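Dredside Reading Rooms, progress report to the Pavliuk Fund
22 September 2025
From: Orysia Boiko
To: Vitalii Palamarchuk

Vitalii, sorry this is short, we are mid-delivery. Full accounts come seperately with the signed forms.

Where we are
Catalog move finished in June. 2852 titles now in the Lorard system, all with subject tags and a shelf code. Old card drawers kept for now, a few of the older readers still go to them first and I don't want a fight over it. Duplicates pulled and boxed. The boxes are in the hallway, which the fire inspector didn't love, so they move next.

Local history shelf is open. Mostly parish booklets, two runs of the mill newsletter, a lot of loose maps. The maps need flat storage and we don't have it. Got a quote from Bulon for a plan chest, came in at 2000, over what we put down for furniture. See money below.

Evening opening
Three evenings a week as agreed. First weeks very quiet, then the school sent a letter home and it picked up. Homework table fills by five. Adults tend to come later, for the newspapers and the printer. The printer is the most used thing in the building and the one we budgeted least for. Toner is killing us.

Language circle has 30 names on the list and two group leaders. Beginners are doing well. The upper group keeps losing people when shifts change at the packing plant, so we are trying a second start time. Too early to say if that helps.

What slipped
Audio collection. Only part of it labeled. The player we bought for the listening corner went back, the headphone jack was loose out of the box, and the replacement took weeks. Labels are printed and in a drawer.

The oral history recordings are behind too. We did the interviews with the former mill workers but transcription is slow — two of them speak very softly and one switches between languages in the middle of a sentence. Lovely to listen to, awful to type. Would like to move that deadline to the end of the grant year if you can agree to it.

The website. Not started. The person who offered has moved away. Opening hours are up on the town page in the meantime and people seem to find them.

Money
Staff line on track. Books line slightly under, we got good prices on the children's nonfiction. Furniture line spent. Printing is over and will stay over. Asking permission to move the unspent books money to printing and put the plan chest in next year's request. No change to the total. Can you confirm by email, the bookkeeper wants something in writing before she touches anything.

Readers said
Comment slips mostly about heat and chairs. One asked for large print westerns, so we ordered large print westerns. One asked us to stop ordering cookbooks, unsigned. Several thank-yous for the late hours, copies attached with the accounts. A request for more chess sets too, but two turned up in the duplicates boxes so that is sorted.

Next period
Shelve the audio. Clear the hallway. Finish tagging the maps, even if they stay rolled. Get through as many transcripts as we can. Run the family reading day, date depends on the hall and we are still waiting on them.

Also need your logo in a bigger size, the one we have prints fuzzy on the posters.

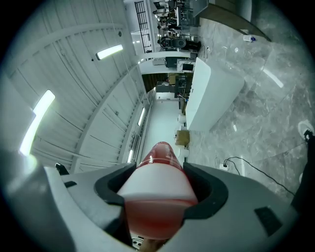

Last thing, the visit. Mornings suit us better, the building is calmer and I can walk you round the shelves without stopping every minute. Send me a couple of dates and I'll check them agianst the school groups.

Orysia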